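Home Modules Timetable Handouts Kit booking Contact

Planning and Paying for Equipment
Handout 4: the arm cell, what it costs, what you forget

Notes to go with the lecture, not instead of it. Bring the blank budget sheet from handout 3. Yours should be on its third version by now.

Recap. Last time: writing a requirement before opening a catalogue. Most of you wrote "we need a robot arm". Not a requirement. A requirement says what gets moved, how heavy, how far, how often, who stands next to it. Try again:

"Pick up single household items, bottle size or smaller, from a table. Place on same table. Supervised. Four hours a day in term."

Good enough to price. Note it gives no make and no number of joints.

Start with the job

Tabletop handling is the case we use all the way through, as the sums are small enough to follow and the kit is much the same wherever you go. One arm, one gripper, one table, a box of things to pick up. Everybody prices the first two.

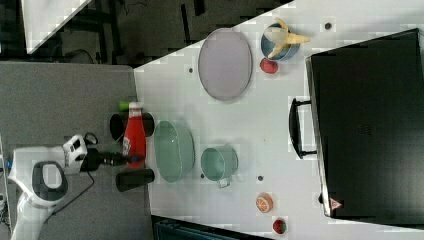
So, split the budget into four pots before you ring anyone.

Pot A, the arm and its controller. One big line, one supplier, long lead time.
Pot B, what goes on the end. Gripper, fingers, spare fingers, mounting plate, cable.
Pot C, what it stands on and works over. Base, table, floor fixings, guarding if the risk assessment asks for it.
Pot D, everything else. Props, cases, tape, labels, the extra monitor, training days.

Pot A looks like the whole project and it gets all the attention at the meeting. Pot D gets a guess. Do it the other way about: A is a quotation, you can't change it much, so write it in and move on. Spend your time on C and D.

Worked case: the Urton teaching cell

Numbers are in units, where 900 units = the whole approved sum. Don't convert to pounds, prices move and the handout doesnt.

Pot A: 361
Pot B: 100
Pot C: 100
Pot D: 40
Total: 601
Left over: 299

Looks lovely. First draft was sent up like this in May and came straight back. Why? Three things missing.

1. Service cover. Bosuter quoted the arm with one year. The project runs for three. Years two and three have to sit somewhere, and "somewhere" was the left over.

2. Delivery and commissioning. Trorkach put it on a seperate sheet. Always ask for the separate sheet.

3. Pot D was a guess. Someone wrote 40 and stopped. Could not say what was in it when asked.

Do the sheet again in seminar with your own figures for 1 and 2. There isn't a model answer, but you do have to show where each figure came from. "Estimate" is fine if you say whose.

Comparing quotes

Two quotes for Pot B, one from Trorkach and one from Chareonsuk. Not the same thing being quoted!! Trorkach: gripper, plate, cable, fitting. Chareonsuk: gripper only, much cheaper, cable listed as optional. It isn't optional if you want it to move. Put both on one line-by-line grid, blanks left blank, then go back and ask about the blanks. Do not fill a blank with a zero. A zero says free, a blank says don't know.

Things to ask every supplier, in writing:
- lead time from order, and from what date the quote lapses
- what is consumable and what it costs to replace
- who fits it, and is travel extra
- software: bought once or paid yearly
- payload with the gripper ON, not the bare arm figure
- can we send it back

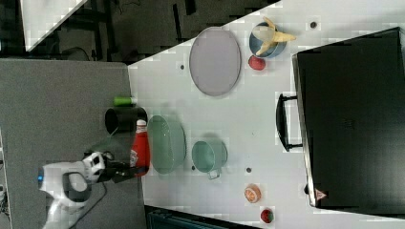 Pot D in detail, because it is the one that comes back to bite. Props first. They get dropped, squeezed, borrowed, lost, so buy spares in the first order and write the shape next to the item, not only the name. Shape is what you're paying for. A ketchup bottle lying on its side, held in a two-sided gripper, is one sort of job; an oval plate with a raised rim is quite another, and a mug on its side with the handle pointing off one way is a third. If your list just says "kitchen items, assorted" you can't tell the finance office why you need the mug as well as the bottle, and they will ask. Group by shape: upright-ish, flat, hollow, handled, odd. At least two from each group.

Table next (this is Pot C but people hide it in D). Measure the reach, then draw the reach on paper at full size on the real floor. Leave room for a person to get round. Decide what may live on the table while the arm works and what may not, and buy shelving for the second lot. Shelving is cheap and never on the list.

Cables. Every run measured, plus slack, plus one spare of each. Floor covers if anyone walks there.

Phasing

If the money comes in two years, buy A and C in year one and enough of B to get going. Tempting to get the arm first and put it on whatever bench is spare. Then the new table arrives, everything is moved, everything is set up again, and you pay for the Trorkach visit twice. Urton did exactly this. It's in the case file, page 2.

Contingency: state it as its own line. Don't bury a bit in every pot, reviewers spot it and trust the rest less.

For next time

Finish sheet v3 with service cover and delivery added. One paragraph on what you'd cut first if the sum dropped by 100 units, and what stops working when you do. Quotes grid, both suppliers. Hand in on paper, one side, names on the back.

Room for the seminar is on the timetable page, check it, it has changed.

Contact: module office | Copyright: course team, for enrolled students only | Back to top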